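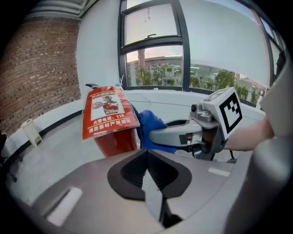
Progress to 10th January

Petton has recorded 758 demonstrations of routine office care tasks for the Vusano project. Wiping down fire extinguishers with a cloth is among them.

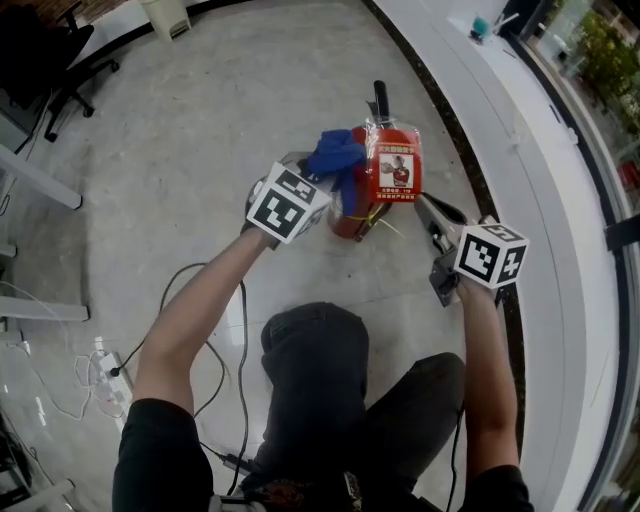 Reading time: 3 min

Operators work with a hand-held gripper in each hand, often low to the floor. After comments from staff, Shazia Afridi shortened recording blocks to 36 minutes.
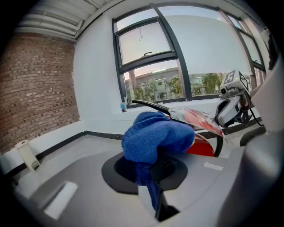
Photo: Petton / Vusano project

Cleaning staff keep their present hours through April. Three have asked to train as operators, and Moataz Kamel will submit revised job descriptions with the next report.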